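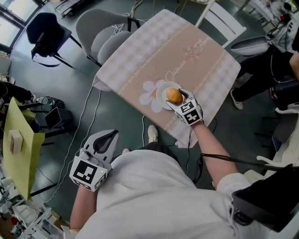
Unit 2: Municipal Climate Planning
Lecture notes, reading list and assessment

Course convenor: Senthil Shenoy
Tutorials: Ottmar Nolte
Notes issued January 6, 2025

2.1 What a municipal inventory covers

A greenhouse gas inventory is a record of the emissions for which a municipality accepts responsibility in a given year. Students should distinguish between the corporate inventory, which covers the municipality's own buildings, vehicles and street lighting, and the community inventory, which covers everyone who lives, works or travels within the boundary. The corporate figure is almost always the smaller of the two, yet it is the one over which a council has direct control.

Emissions are reported in tonnes of carbon dioxide equivalent. Electricity bought from outside the boundary is counted where it is used. Waste trucked to a landfill in a neighbouring district is normally counted by the municipality that produced it.

2.2 Baselines and targets

A target has no meaning without a baseline year. An early baseline may flatter a town whose heavy industry closed long ago; a recent one may hide the progress of a town that acted early. The programme documents for Herkemgate use 2000 as the baseline, and students will be asked in tutorial to argue for or against that choice.

Interim targets deserve as much attention as the final one. Councillors who vote for a distant target will seldom be in office when it falls due — a point taken up at length in the Llewellyn reading.

2.3 Case study: the Dirkitz heating district

Dirkitz replaced separate oil furnaces in its older centre with a shared hot water network. Consider the following when reading the case:

The network was approved before the inventory was finished, so the savings were estimated from fuel receipts.
Landlords paid the connection fee, while tenants received the lower heating bills.
The operator, Purus, holds the metering data and releases it to the council once a year.

The second point is a standard example of split incentives and is likely to be examined.

2.4 Assessment

The written report for this unit is limited to 3000 words, excluding tables and references. It must assess one municipal climate plan, state the baseline used and comment on how progress is measured. Reports are due in the first week of May. Requests for an extension should be sent to the course convenor in writing before the due date.

Tutorial reading: Llewellyn, chapters on interim targets and local authority budgets.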